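Round table as a shared work surface -- cable routing?

larnix_desk
Posted 2018-11-28
Replaced the rectangular bench with a round pedestal table, white top, from Vundside. Finish is fine. The problem is cables. On the old bench I had a tray screwed under the rear edge. A round top has no rear edge, and the outlet is on the monitor desk side. Has anyone fitted a tray to one of these?

Tirkard
A straight tray will not sit flush on a curve. Use adhesive clips on the underside, 66 mm apart, and run everything down the pedestal in a sleeve.

khan179
Disagree on the adhesive. Mine let go in May, twice, on a painted underside. Screw-in clips, short screws, check the top thickness first.

Tirkard
Did you degrease it? I have 11 clips up and none have moved.

khan179
Yes, with alcohol. Paint varies.

larnix_desk
Top is 18 mm, so screws are possible. I would still like to avoid drilling it. Current state:
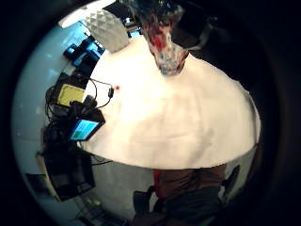

Cables on the left, over the edge to the floor. White vase stays.

khan179
The drop next to the chair is what I would fix first. A chair leg on a cord will ruin it sooner or later. Move the devices to the far side, or move the chair.

Tirkard
Agree about the chair. I would also get the loose end off the tabletop. A weighted cable holder does that with no drilling and no glue.

larnix_desk
Moving the devices adds length. The cord I have is 300 cm and already takes a detour to the outlet.

khan179
Then rotate the seating and leave the devices alone. It is a round table, any side will do.

larnix_desk
Fair. Chair goes first, then a sleeve down the pedestal. Undecided on clips -- will test two of the adhesive ones under load before I buy a full pack.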